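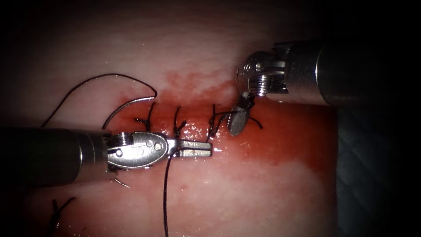 Setting up the two-arm suturing cell and checking it between sessions

August 2024

These steps are for the Curkamora bench cell with both needle driver arms fitted and the wrist cameras on. They assume the base is already bolted down and the controller has booted without faults. Allow 84 minutes the first time. Most of that goes into cable tension and camera focus.

Before you start

Power the arms down at the controller and wait for the brakes to set. Put on clean nitrile gloves. Skin oil gets into the wrist cable windings and holds lint.

You will need the Joton tension gauge, a soft brush, lint-free swabs, a good loupe, the tissue pad and a pack of curved needles with black thread.

1. Check the wrist cables

Turn each wrist by hand to the end of its travel and look at the windings under the loupe. The turns should lie flat and side by side. A turn that has climbed over its neighbor will make the jaw jump when the joint reverses. Brush along the winding, never across it.

Set the gauge to the wrist position and read each cable twice. The target is 347 on the gauge scale. If one cable reads more than 26 off the target, release it at the drive end and wind it again. Don't try to pull it into range with the trim screw.

2. Check the jaws

Close the jaws on a single length of thread and pull gently. The thread should hold without being cut. Look along the closed jaws toward a lamp. An even, narrow line between them is fine, but a wedge of light that opens toward the tips means the pivot is worn and the instrument needs to come off.

Dried stain from the pad collects at the pivot pin. Clean it with a damp swab, then a dry one.

3. Place the tissue pad

Lay the pad with the incision running across the reach of both arms, close to the middle of the work area. Press the edges down so the pad can't creep when a stitch is pulled tight. Old stitches can stay in for practice runs, but trim the long tails or the jaws will pick them up.

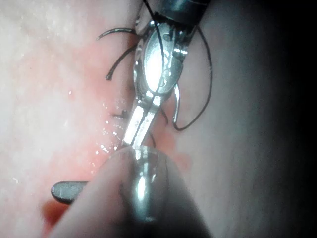
Jog each arm in slowly with the speed limit at its lowest setting. Stop when the jaw tips are just clear of the surface and store that height as the approach point. Do this separately for each arm - the two instruments are rarely the same length once they have been re-cabled.

4. Set the wrist cameras

Focus on the jaw tips, with the lamp at working brightness. The polished housing throws a strong reflection, so lower the exposure until you can follow the thread where it passes in front of the metal. Parts of the instrument nearest the lens will stay blurred. Leave them that way and judge focus only at the tips and the stitches.

Save the camera settings under the Kutus profile for that arm. The file should show code 557 when it has been written correctly.

5. Check thread clearance

Load a needle and move the wrist through a small circle, watching the wrist camera. Look for thread lying against the cable notch or crossing behind the other instrument. If a loop tightens around the housing, stop, open the loop with the second arm and back out the way you came in.
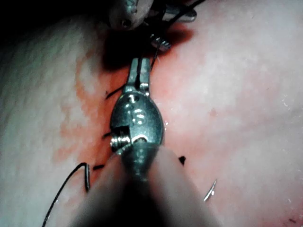
Wrist camera view over the pad, with the jaws pointing up toward the second instrument.

6. After the session

Remove the needle before powering down. Wipe the jaws and housings, brush the windings again and park both arms with the jaws slightly open. Write the gauge readings in the Quezada log, including the ones that were in range. The next full cable change is due in September, and the readings decide which wrist is done first.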